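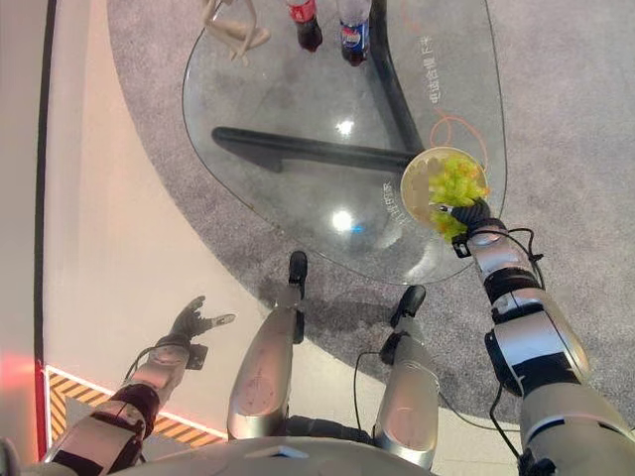

Page last changed: 12 July 2018

Ticket 163: Table surface height lost on clear glass
Component: Pitimari perception, Kellumia grasp planner
Reported by: Paula Iordache, Widstead
Assigned to: Lutz Nolte
Status: Open, workaround in place

Summary
The surface fit returns the carpet as the support plane when the arms work over the glass table. The planner then sets the release height too low and the motion is stopped by the wrist force limit. Ceiling light reflected in the glass also produces false points above the surface.

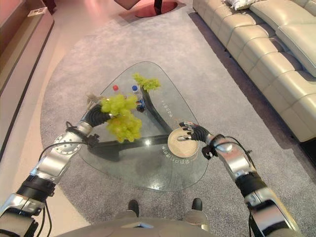
Fig. 2. Grapes in the left hand, plate in the right, both over the glass.

Log
P. Iordache: Fault reproduced with the bowl and with the grapes. Of 132 placing requests, 92 were completed without a stop.

L. Nolte: Depth points seen through the glass outnumber those on it, and the fit accepts the larger group. The printed characters give usable points but cover too small an area. Kindly retest with the table height fixed in the configuration file.

P. Iordache: Retested. The stops have ceased. Segmentation of the grapes remains poor where the fingers cover them.
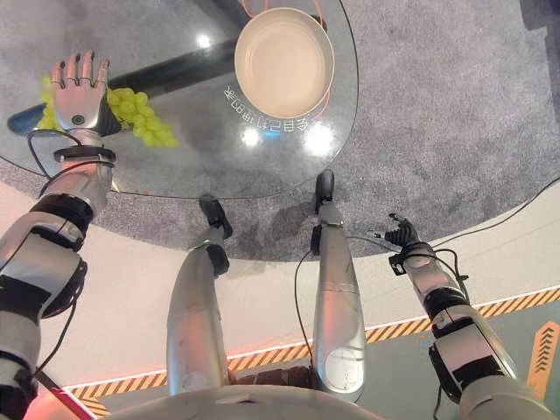
Fig. 3. Left hand palm-down at the grapes; bowl further back on the glass.

M. Halliday: The fixed height is approved as a temporary measure at Widstead only. The segmentation fault has been moved to ticket 11. A correction to the surface fit is planned for the September release.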